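4.2 Hats on a rack

The hat task is the one Zuzanna and I argued over most. We recorded it with two hand-held grippers, one per hand, and kept 88 demos for training. I like it because soft stuff is so hard to fake in simulation (we tried, and gave up after 12 days!), and a brim can hide half the rack from the gripper's own camera. Figure 3 has views from both grippers and the head.
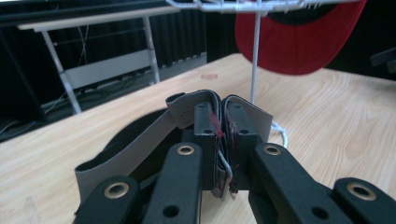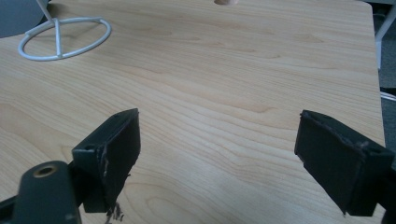
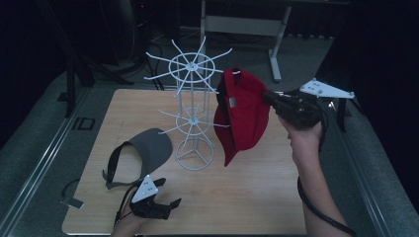 Figure 3. Hat rack task, gripper views (first two) and head view (last).

We trained two policies on the same demos, one with the head view and one without. The one without kept missing the lower arms, so we use the head view everywhere from section 5 on, even though it makes training slower.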